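Elleck Household Food Waste Diary, readme

Version 2, last edited 10/26/21

What's in the folder

One table of 1,365 diary entries from 622 households in Huvanwood and Hanaden, collected in August. Each row is one item thrown out: what it was, the weight in grams, the reason given, and a household code. There is also a short file of code labels. Read that first, as the reason codes changed partway through and the old ones are still in there.

Who filled it in

People who answered a flyer. I wouldn't treat them as typical of either suburb. Someone who signs up to weigh their own scraps already thinks about scraps, and probably throws out less than the neighbours who put the flyer in the recycling. We have no way to measure that gap. Anyone who quotes a town-wide figure from this table is guessing, and that includes the summary that went around before this readme was written.

What counts as waste

Anything edible when it came into the house and binned, composted or fed to animals later. Peels, cores and bones were meant to be left out. Plenty of people left them in. Where the notes said "peel" we removed the row, but many rows have no note at all.

Fruit and vegetables are where the labels are weakest. The form had one box for "citrus" and one for "tomato", and people wrote whatever they liked in either. Mandarins turn up as oranges, oranges as "fruit", and cherry tomatoes as "salad". I've left the original wording in the item_text column so you can make your own call.

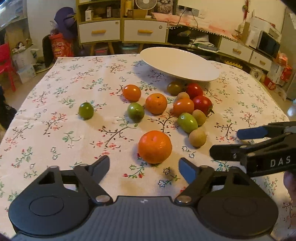 Babita Nigam wrote back that the citrus rows shouldn't be published at all, given that half of them could be peel, and that a warning in a readme wouldn't stop anyone from adding them up. She may be right. For now they stay in, flagged with a 1 in the doubtful column. Leave them out of any total you plan to show people.

Weights

Kitchen scales, all different, none checked. A suspicious number of entries end in 50 or 00. The largest single entry is 2,000 grams of "leftovers", which I believe about as much as you do. It hasn't been changed.

Reasons

"Went off" is the most common code. It was also the first on the form, so make of that what you will.

Known problems

Santosh Pal found duplicate rows in the Hanaden half and took out the exact copies. Near copies are still there. Blank weights are blank, and a zero means someone wrote zero.

Corrections go to Sneha Sandhu. Please give the row number.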